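Notes on Sorting by Grid: Floor Paper, Tape and One Good Basket

1 November 2024

Readers of the previous entry will recall that the move from Flarkbridge left this household with a single large room in which everything had been set down and very little had been put away. The present entry records the method by which the contents of that room were sorted. It was adopted in September, revised twice, and has remained in use since then for the smaller task of keeping the shelves in order.

The method depends on the floor. Tables were considered first and rejected, as the two available at the time were already occupied by boxes from the Jaramillo storage unit, and a table invites stacking. A floor that has been covered and divided into squares discourages it. Each square receives one category of object, and an object that belongs to no square is placed in a basket until a decision has been made.

Brown paper was selected for the covering. It is sold in wide rolls, tears cleanly against a straightedge and may be written on in pencil. The sheets should be laid with a small overlap and pressed flat by hand before any tape is applied. Our first attempt was made with newspaper, which shifted underfoot and left gray marks on the bed linen. It was abandoned within the hour.

Blue tape was used for the lines. It shows clearly against brown and may be lifted and placed again if a line has gone astray. We recommend that the two outer lines be set first, that the distance between them be measured, and that the inner lines be added afterward. The squares need not be exact. Ours were planned at 25 inches to a side, and several departed from that figure without any consequence to the sorting.

The question of the basket requires more attention than might be supposed. A deep container conceals its contents, and whatever is placed at the bottom tends to remain there through the winter. A cardboard box has a further disadvantage in that it resembles the boxes being emptied, and on two occasions ours was carried out with the recycling. The oval wicker basket has none of these faults. It has a tight weave and a rounded rim that is comfortable to the hand, and its golden-tan color agrees well with the paper.

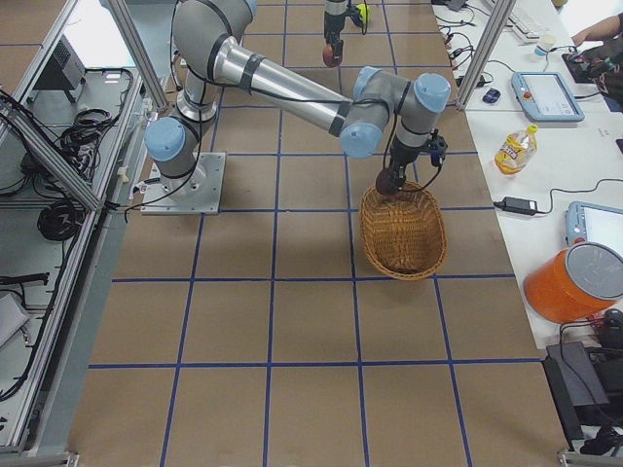
The oval basket on the papered floor, with its edge near one of the tape lines.

It is our practice to begin every session with the basket empty. Whatever was left in it from the session before must be assigned a square, offered to another household or discarded before anything new is taken from a box. This rule was added at the first revision, after the basket had been full for nine days and had acquired a second, unofficial basket beside it.

The basket may stand across a line if that is convenient. It is not a category and does not need a square of its own. Some open squares should be kept nearest the door, as they will be wanted when a category divides. Kitchen linens, for instance, began as one square and ended as three: towels, napkins, and a group of cloths that were evidently once part of a curtain. Electrical cords likewise divided, into those whose purpose was known and those whose purpose was not. The second group was the larger.

The second revision concerned paper documents. These were at first sorted on the grid along with everything else, and this was an error. Documents are read as they are sorted, and reading brings the work to a halt. An entire afternoon was given over to the manual for a Rokmont space heater that this household no longer owns. Documents are now placed unread in a folder and examined at a desk, in the evening, with a limit of 20 sheets at a sitting.

The total number of items sorted by this method was recorded for the first session only. It came to 200, counting a set of cutlery as one item and a jar of buttons as one item. Of these, 13 could not be assigned and went into the basket. They included a brass hook, the lid of a teapot, a key of unknown application and a small bag of screws from an Ikia bookcase that has stood for years without them. The key has since been tried in every lock in the house and in the garden gate. It remains in our possession.

With respect to the care of wicker, we offer only brief remarks. The weave should be brushed with a soft, dry brush and may be wiped with a damp cloth, after which the basket should be left to dry away from direct heat. It should not be lifted by one side of the rim when full. Objects with sharp corners ought to be wrapped before they are placed inside.

The paper may be left down between sessions if the room can be spared. When it is taken up, the tape should be removed slowly and at a low angle, and the sheets rolled with the marked side inward so that the penciled category names are preserved. Our own sheets have been used four times and are showing wear along one fold, which has been repaired from beneath with a strip of the same blue tape.

The next entry will address the hall closet, where the depth of the upper shelf has presented difficulties of a different kind.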